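Flondness depot to switch cylinder customers to scheduled exchange

Resex Gas will move its Flondness cylinder customers from call-in orders to scheduled exchange starting in April, after a winter in which the depot ran short of filled 45-kilogram cylinders on several cold mornings.

The change covers 955 households and small businesses in Flondness and the farm roads out to Eltberg. Bulk tank customers are not affected and will stay on their present delivery routes.

Under the new arrangement, each customer will be given an exchange interval based on the past two years of orders. The driver will call on that interval, swap the empty cylinder and leave a docket. Customers who use less gas than expected can skip a visit by phoning the depot before 3 p.m. the day before. There is no charge for skipping.

Rania Helmy, who manages the depot, said most of the trouble last winter came from people waiting until the second cylinder was nearly out before ringing.

"We would get a cold snap and the phone would start at seven," she said. "The gas was there. It was sitting in the bulk tank and we could not fill and load fast enough to get it out the gate."

The depot can fill 175 cylinders in a normal shift. On the busiest day in July it had orders for well over that, and some customers waited until the following afternoon. Two cafes and the Hsueh Road nursery were given priority because they had no other heating or cooking fuel.

Resex has also bought 19 more cylinder cages and has taken a lease on the yard next door, which will be used for storing empties. That frees up the covered area beside the filling shed for full stock. The council approved the change of use with conditions on fencing, signage and the distance between the cages and the boundary drain. 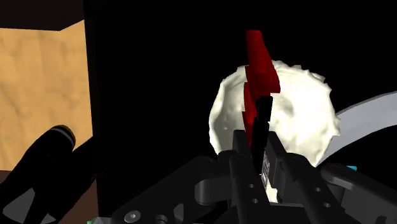
Cylinder testing will be brought into the same schedule. At present a cylinder close to its test date is often found only when it reaches the filling shed, and it then has to be pulled from the line. Drivers will now record the test stamp at each exchange, and the office will keep a list of what is due over the next six months.

Tudur Howells drives the Eltberg run and helped work out the new routes. He said the longest day will be shorter by an hour, mainly by doing the properties past the rail crossing in one trip instead of two.

Customers will receive a letter with their interval and first exchange date. Anyone who has added a heater, a pool or a second hot water unit should let the depot know so the interval can be adjusted.

Bulk customers with tanks of 3000 litres or more who would like a level monitor fitted can put their names down at the office. Fitting will begin once the cylinder changeover is finished.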